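To: Members of the Widier Readers' List
From: The List Secretary, Koler Press
Date: Sun 3 May
Subject: Re: Revised edition of the Floltville sequence: order of the volumes

Dear members,

I write in reply to the message reproduced below, which reached the list last week and which a number of subscribers have since endorsed. The editorial office at Koler Press has considered the points raised and has asked me to set out its position before the text of the revised edition is closed.

> I should be grateful if the office would confirm whether the new
> edition of the Floltville books will follow the order in which they
> were first published, or the order in which the events take place.
> The announcement in January spoke of "a restored sequence", and
> members of our reading circle have understood this in two quite
> different ways.
>
> My own view is that The Salt Warden should remain the first volume.
> A reader who begins with the prequel knows from the opening chapter
> who sealed the Grabner Gate, and the whole of the siege loses its
> force. I would also ask whether the glossary is to be kept. The one
> in the old single-volume edition gives away the death of the
> Chancellor under the letter C.
>
> Lastly, is there any truth in the report that the map is to be
> dropped?

The office's replies are given in the order of the questions.

On the sequence, the volumes will be numbered in order of first publication. The Salt Warden will therefore be volume one and the prequel will be volume four. The phrase "a restored sequence" was intended to refer to the three chapters removed from the second book when it was shortened for the paperback, and the office regrets that it was open to another reading. The restored chapters have been set from the author's corrected typescript. Readers who prefer to follow the history of Floltville from its founding will find a short chronology at the end of the last volume, where it can do no harm to those coming to the books for the first time.

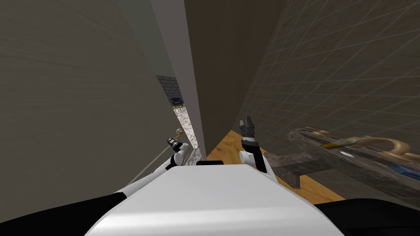

The Grabner Gate has been the subject of more correspondence than any other matter in the revision, and the office has taken the opportunity to correct its description. In the first printing the gate stands at the end of a broad avenue, wide enough for carts, yet in the siege chapters the defenders hold it one at a time. The author's notes make plain that the second account was the one intended. The approach is now a narrow passage throughout, much in the manner of the cramped space shown in the picture, with a large flat grey wall angling in from the left and a tall, plain, dark brown panel rising in the middle. Members may recall that the gate itself is described as unadorned, and the carved lintel that appeared on the jacket of the second impression has no authority in the text. The passage in which the Warden counts her steps in the dark has been adjusted to agree, and she now takes 14 steps where formerly she took 651.

On the glossary, the office accepts the objection in full. The entries for persons have been rewritten so that each gives only what is known of that person at his or her first appearance. The Chancellor is accordingly described as "an officer of the Salt Court" and nothing further. Entries for places, weights and titles are unchanged, apart from the correction of a small number of misprints. A member asked separately whether the pronunciation guide would be extended to the river dialects. It will not, as the surviving notes on the subject are too slight to be relied upon.

On the map, there is no truth in the report. The map will be printed in every volume. It has been redrawn to show the eastern marshes, which were left blank in the old edition, and the scale has been removed. Several members have demonstrated over the years that no scale can be made to agree with the journey in the third book, and the office is content to leave the question there.

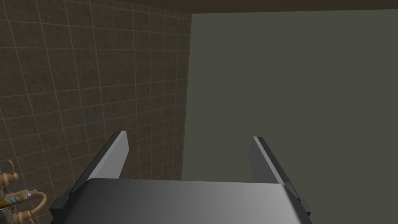 I should add a word on the format of the set. The four volumes together run to 2993 pages, including the chronology and the glossary. They will be offered in cloth and in paper, and the text of the two bindings will be identical. Each volume will also be sold singly. Members who already own the first book in the earlier cloth edition have asked whether the spines will match. They will be of the same height, but the lettering has been altered and the office cannot undertake to reproduce the old style.

Corrections may still be submitted to the list until the text is closed. Please give the volume, chapter and opening words of the paragraph concerned, and send each correction as a separate message. Proposals for changes to the plot cannot be considered. This applies equally to the fate of the ferryman, on which the office has already received a petition.

The next reading will be the opening part of The Salt Warden, as far as the arrival of the envoys. Members are asked to mark clearly in the subject line any message that discusses later events, and to remove quoted matter that is not needed for the reply. Discussion of the Widier tales, which share a setting with the sequence but form no part of it, should continue under its own heading.

Yours faithfully,

The List Secretary
Widier Readers' List
Koler Press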